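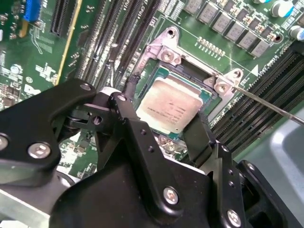

Board work at Wistovley: the Clisetti software, stage by stage
Page last updated Monday, July 8, 2019

Clisetti is the control software we use for taking processors out of server boards and putting them back. It runs on the arm in the ground floor workshop at Wistovley. The gallery follows one job through the software, from finding the socket to writing the log. The notes are by Ursina Bühler and Dalibor Tóth, with corrections from Emília Doležal.

Finding the socket
The wrist camera takes a first look from well above the board. The detector searches for the long parallel lines of the memory slots before it tries to find the processor, as they are easier to pick out. It was trained on 1398 labelled views, most of them taken in December under the old ceiling lights.

Close view
At working distance the jaws cover part of the picture. Emília's mask removes them before any edges are fitted, and it is redrawn from the joint angles every cycle. If you change the fingers, change the mask file too.

Lid pose
The outline of the heat spreader gives position and rotation. Shiny lids used to throw the fit off by a few degrees. We now take three exposures and keep the edges that turn up in at least two of them.

Screws
Screw heads on the retention frame are found separately and checked against the board model. If the model and the camera disagree by more than the set limit, the job stops and asks for a person. There is no automatic retry at this step and we don't plan to add one.

Planning the approach
Grasso is our planner. It treats the capacitors, chokes and memory slot latches as solid blocks with a margin added. A typical approach takes roughly 2 seconds to plan. Boards with tall parts close to the socket take longer, and a few have no valid path with the standard fingers.

Tool and gripper together
When a driver blade and the gripper both need to be near the socket, Grasso plans for the pair as one problem. Planning them in turn was quicker, but the second path often failed.

Closing the jaws
Position control ends just before contact and force control takes over. The switch was the source of most of our bad picks last year. Dalibor rewrote it so that both controllers run together for a short overlap.

Lifting
Straight up, slowly, with the force reading watched the whole way. Any sideways load above the threshold sends the arm back down and opens the jaws.

Replay tool
Every job is saved with its camera frames, joint positions and planner output, all on one clock. Iveta Oravec wrote the viewer. It can step backwards, and it will load a job from an older version of Clisetti and mark where the current version would have chosen differently.

Test set
There are 441 recorded jobs in the regression set. All of them are run overnight on the Gandton machine before a release. Ticket 2103, the one about mirrored board models, is still open, so please check the orientation by hand when you add a new board.

Questions about the recordings go to Dagmar Gajdoš. Anything about Grasso goes to Dalibor.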